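holub_bench
Second evening on the arm at the Flodthorpe shared workshop. The gripper will take a thin plastic piece edge-on now, green pads either side, and I'm dead chuffed with that. Getting it into a slot in the black rack is another matter – I've had it at 4 different approach angles and I still don't trust any of them.

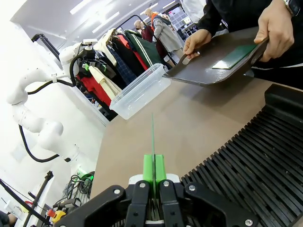 My hunch is the wrist angle needs to follow the curve of the rack, so every slot gets its own taught position. Tedious, but I can't see a way round it.

distcombe_dan
Disagree! Teach the two end slots and work out the rest. You'll be there till November otherwise.

Akosua Alhassan
Not on a curved rack, Dan. I tried that and the middle slots were miles out. I'd slow the last bit right down as well.

holub_bench
Slowing down I can do tonight. Dan, I'll try yours on the outer few – happy to be wrong.

Comments (2)
ctibor_m: Which pads are those? Mine slip.
furnotico: following this one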